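Staltbridge Robotics Club: Frequently Asked Questions

Who may join the club?
Membership is open to any student enrolled at Staltbridge College, whatever the course of study. No experience of programming or electronics is required. Students from other colleges may attend as guests with the written agreement of the club leader, Coralie Mahuika.

When and where does the club meet?
Sessions are held in the ground floor workshop from 4.15 pm until 6.30 pm during term. The workshop seats 16. Places for each term are allotted in the order in which forms are received, and a waiting list is kept.

Is there a charge?
There is no charge for membership. Members who travel to the spring competition pay their own fares, although help is available from the student support office. Applications should be made before the end of January.

What do new members do first?
All new members complete a safety induction with the workshop technician, Flynn Costigan. They then join one of three groups: Adano (wheeled robots), Drurkow (two-armed table tasks) or Mets (sensors and measurement). Members may change group at the start of a term.

Do I need my own laptop?
No. Workshop computers are provided and carry all the software in use. Personal laptops may be connected to the club network once they have been checked by the technician.

What does the Drurkow group work on?
The group prepares two robot arms to carry out everyday jobs on a table. Members guide the arms through a job by hand control, and each completed attempt is saved as a run. The club archive holds 3,181 runs, of which 1,361 belong to the table cleaning task. Zodwa Msimang leads the group and can advise on which tasks are open to beginners.

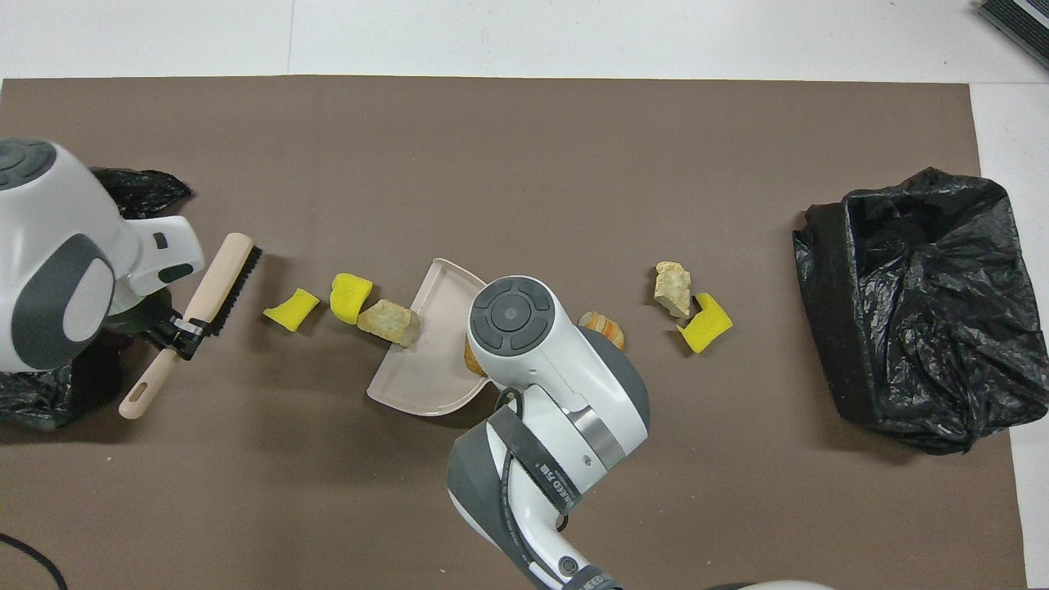
How is the table cleaning task set up?
The task is set on a table covered with brown paper, and the paper is replaced when it tears. Each arm has a tool of its own: the left holds the wooden hand brush and the right holds the pink dustpan. Yellow sponge pieces and bread-like chunks serve as the litter, and an open black bag stands on the right side of the mat. Members setting up a run should follow the printed sheet kept in the Drurkow folder.

How are runs marked?
Each run is given a mark out of 12 by a member who did not control the arms. Marks are lost for litter left on the paper, for a dropped tool and for running over time. Disputed marks are referred to Shayne Tautahi.

May parents or visitors watch a session?
Yes, by arrangement. Visitors must sign in at reception and remain behind the yellow line while the arms are switched on.

Whom should I contact?
Questions about membership should be sent to Évan Besnard, club secretary, through the college office. Questions about equipment should be put to the technician in person before a session begins.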